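Household chore automation

Reading time: 3 min

This site uses cookies to remember your settings. Accept | Manage

Household chore automation is the use of machines to carry out domestic work such as washing, tidying, sorting and putting things away. Similar methods are used for light shop-floor jobs, including bin picking and packing. As of May 24, 2024, single-purpose appliances are common in homes, while general-purpose machines that can take on several chores remain mostly in laboratories and trial sites.

Background

Dishwashers, washing machines and robot vacuums each handle one job under fixed conditions. A person still loads the dishes, sorts the clothes and clears the floor. Most research since the appliance era has gone into these leftover steps, which call for picking up objects of different shapes from places that are not arranged for a machine.

Factory arms solved part of the problem by controlling the surroundings. Parts arrive in the same position and the arm repeats one motion. A kitchen counter or a parts bin at a small shop offers no such order, and a program written for one layout often fails on the next.

Picking and sorting

The basic unit of most chores is the pick: finding an object, closing on it, lifting it and setting it down elsewhere. Rigid blocks are generally considered easy. Balls can roll away when touched off center, and tapered items tend to slip or turn in the grip. Toy food, blocks and balls are widely used in practice tasks as stand-ins for groceries and small goods.

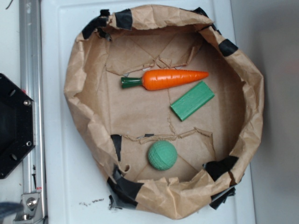 The container matters as much as the object. High sides limit the angles from which a gripper can approach, and soft sides may bend or tear if pushed. Objects lying against a wall are harder to reach than those in the open, and some systems nudge them toward the middle first. Uneven floors also cause trouble, as a fingertip can catch on a fold or loose edge.

The Nivora trial

The Nivora trial, begun in March at a workshop in Drodow, compared picking from hard plastic bins with picking from paper-lined ones. It logged 2796 attempts, of which 397 were recorded as failures. The most frequent faults were a missed grip and an object dropped on the way out. An operator had to step in on 9 occasions, mostly to free a finger caught in the lining. The organizers noted that the machine was slower than a person at every task tested.

Sensing

Many systems combine a fixed camera with a smaller one near the gripper. The fixed view helps in planning the reach, and the near view guides the last part of the approach. Shiny surfaces and bright lamps can mislead both.

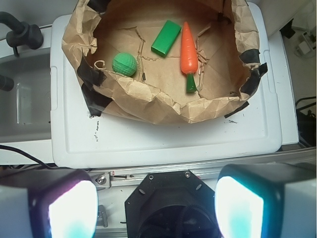

Green ball, green block and toy carrot in a paper liner, seen from the gripper.

Present limits

Machines can now do parts of many chores under supervision. Folding mixed laundry, clearing a used table and emptying a full dishwasher have all been shown in demonstrations, but results vary with lighting, clutter and the objects chosen. Price and safety around children and pets are further barriers to home use.

Shop-floor use is further along. The packing firm Borkowska uses arms for part of its small-item sorting and keeps staff on hand for jams and odd shapes. Mindetti, a maker of grippers, lists more than 50 finger designs for different goods, and changing them is still done by hand.

See also: Bin picking; Domestic robot; Gripper

Contact | Copyright | Back to top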